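Sendden Transcoder

The Sendden is a family of rack-mounted video transcoders made by Hakala, a maker of broadcast equipment. It changes live video from one compression format to another and is used mainly by small cable operators, local television stations and universities with their own channels.

History

Development was started by the engineer Yufang Liang, who had worked before on satellite receivers. The first model, the Sendden 2, was meant for stations which received their programs in MPEG-2 but had to deliver them in H.264. It had ASI inputs only. An IP input card was added later, after requests from hotel television companies.

The control software was written by a small team under Guido Sorrentino. Early versions could be operated only from the front panel, and users complained that the menu was slow. A browser interface replaced most of its functions in the next release.

Design

The current model, the Sendden 6, occupies one rack unit and accepts up to 38 standard definition services. High definition services need more processing power, and the maximum number is then lower. Each service can be scaled, given a new bit rate, or passed through without change. Audio is normally not re-encoded — the operator must turn this function on for each channel.

Two power supplies are fitted. If one of them fails, the unit continues to work and sends an alarm over the network. Subtitles and teletext are kept in the output, but some older teletext pages are known to lose their colors.

Reception

In a comparison of small transcoders, Elżbieta Urbańczyk praised the short delay of the Sendden 6 and its clear alarm list. She found the fans too loud for use in a studio. Dilwyn Pritchard wrote that the scaler gave softer pictures than the competing Turnport unit, mostly in sports programs with fast movement.

See also

Turnport
Plilletti multiplexer
Statistical multiplexing

Gallery
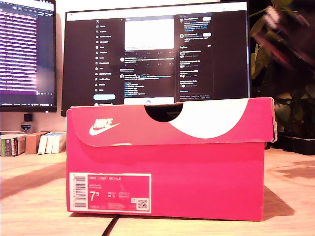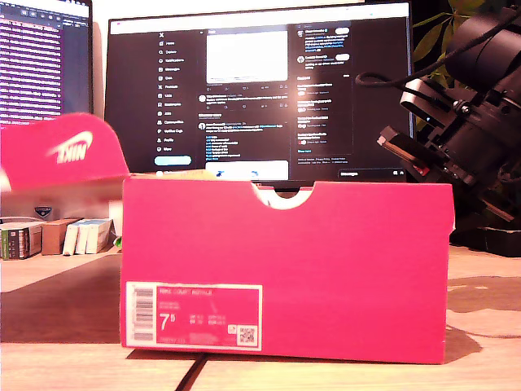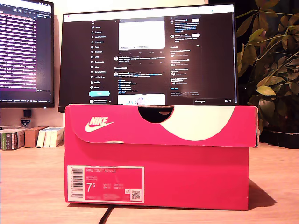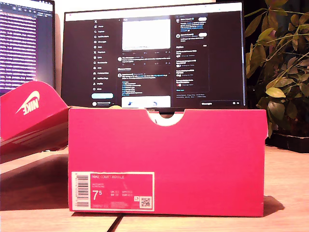

Pink Nike shoebox on a light wooden desk, with and without its lid.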